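Gebhard Zaugg had warned me twice by email that there was nothing to see. He teaches the evening robotics elective at Willska, and I had asked whether I could sit in on a session and talk to him and one of his students afterward. "It's people setting a table," he wrote. "Then they set it again."

I went anyway, mostly out of irritation. The program's flyer promises that students will "teach robots the skills of everyday life," and I have read that sentence, or one close to it, in so many brochures that I wanted to hear somebody defend it in person.

Zaugg doesn't defend it. "I didn't write the flyer," he says. "If I had, it would say that students will learn why a spoon is hard. We'd have 2 applicants."

The project is called Parness. The students don't drive a robot at all for the first half of the term. They hold a gripper in each hand, the same jaws a robot arm would carry, and do a chore while everything gets recorded. Small printed markers on top of the grippers let the software work out where each hand went. Later, in October if the schedule holds, a model trained on those recordings goes onto a real pair of arms, and the class finds out what it has been collecting.

The chore this term is laying a single place: mat, saucer, bowl, spoons. The target is 500 clean recordings, and the students divide them up however they like. I asked Zaugg where the number came from.

"It's what we can get through before everyone quits," he says. "I'd love to tell you there was a calculation."

Hermine Haslinger is in her second term with the project. She came over from furniture design and talks about the grippers the way some people talk about a rental car. Her first complaint is that they make you stupid. "You pick up a spoon maybe a dozen times a day and you've never once thought about it. Then you put these on and you're standing there like a toddler. Do I go for the handle? Do I go for the neck? Which way is it going to roll? And you can't feel it. You squeeze and you hope."

She says new students nearly always go too fast, and then, once they've been told off, much too slowly. Both kinds of recording are bad. A hesitant person produces a hesitant model, or so the theory goes. Haslinger is not sure she believes it. "We had one guy who paused before every grab. Every single one. Gebhard said the robot would learn the pause. I'd like to see that before I say it to anybody as a fact."
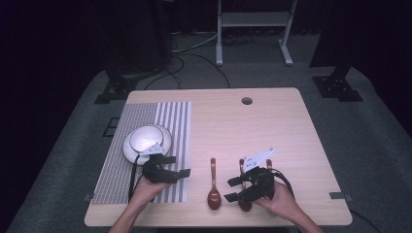

The bowl bothers her less than the spoons do. A bowl has a rim, and the rim is where it was last time. A long-handled spoon can be lying at any angle, and the jaws have to come down close to the tabletop to get under it or around it. She has developed a preference for one grip and has been told not to use it all the time, on the grounds that the recordings need variety. This seems to be a sore point.

"He wants me to do it well, and he wants me to do it differently," she says. "After the first hour those are opposite things."

Zaugg, when I repeat this to him, agrees with her completely and says he has no plans to change it.

I asked them both the question I had come with. Suppose it all works. Suppose the arms come out in October and lay the mat and the saucer and the bowl and line up the spoons. What has been taught? My own view going in was that a machine that can set one place on one table, with dishes it has met before, knows roughly as much about everyday life as a coat hook does.

Haslinger took it better than I would have. "No, that's fair. If you moved the table it might fall apart. If you swapped the bowl for a different one, who knows. Last year's group did cups, and it was fine with their cups." She thought for a moment. "It was mostly fine with their cups."

How mostly? She looked at Zaugg.

"In the demonstration it got 3 out of 5," he says. "The clip that went up on the website shows one of the 3."

I have some sympathy for whoever chose the clip, but not much. The other two attempts would have told a prospective student more about the course. According to Zaugg, one ended with the cup on its side and the other with the arm stopped in midair and refusing to continue, for reasons the class spent a good part of a session arguing over. He describes that argument as the best teaching of the year. It isn't on the website either.

There is a second question, which is who benefits. The grippers are on loan from a small supplier called Okabe, and the recordings are shared with Graltavia, a company that makes software for kitchens and canteens. Students sign a form at the start. I asked Haslinger whether she had read it.

"I read it the second time," she says. "The first term I just signed."

And does she mind? She does, a little. She isn't paid for the hours, and though she gets course credit, she finds it hard to say where the coursework stops and the free labor begins. Zaugg says the company gets a copy and the class keeps its own, and that without the loan there would be no class. He also says he would prefer an arrangement in which he didn't have to give that answer every term. When I asked what such an arrangement would look like, he said, "A budget."

What I can't dismiss is the sort of attention the thing produces. I had expected gadget talk. I heard instead a long dispute about whether you should let go of a bowl the instant it touches the saucer or wait until you're sure it's settled, and what "sure" could mean when you have no fingertips. Haslinger says let go early. Another student, passing behind us with her coat on, said wait. They had plainly had the conversation before.

Whether any of that gets into the model is another matter, and both of them were careful to say so. The recordings keep the path of the hands. They don't keep the reasons. Zaugg says he has changed his mind more than once about how much that matters, and he won't be held to his current position in print.

I did try the grippers before I left. I managed the bowl. My spoon went off the edge of the table and onto the carpet, and Haslinger told me, quite kindly, that this one wouldn't be going in the set.

She will stay on through the arm trials, she says, and then go back to chairs. I asked if she thought the robot would manage the spoons.

"The first one," she said. "Ask me about the second one in October."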